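Updated in December
By the Flarham Barn weddings desk

Questions couples ask us

How many guests can we invite?
The barn seats 200 for dinner, and if you'd like the long tables under the trees we can do that too, weather being kind to us!

What does a Saturday-style full day cost?
It's 2,979, which covers the barn, the chairs, the linens and the little bridal cottage from 12 noon onward. Flowers are separate (we love Nistor, but bring whoever you like).

When do you need our final numbers?
Nearly 32 days ahead is lovely, though we do understand that cousins will be cousins.

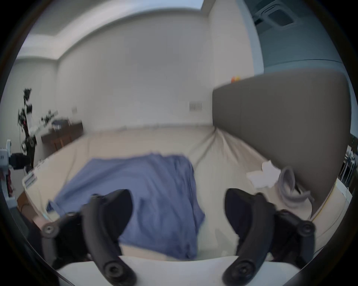 Can we get ready on site?
Oh, please do! The cottage is yours all day, so spread out and don't fret about tidying. A rumpled beige sheet with something blue left lying across it is no trouble to us. Just take your rings with you.

Related
Stosby: small ceremonies by the lake
Pirkulach table runners, now in stock

Contact us | © Flarham Barn | Back to top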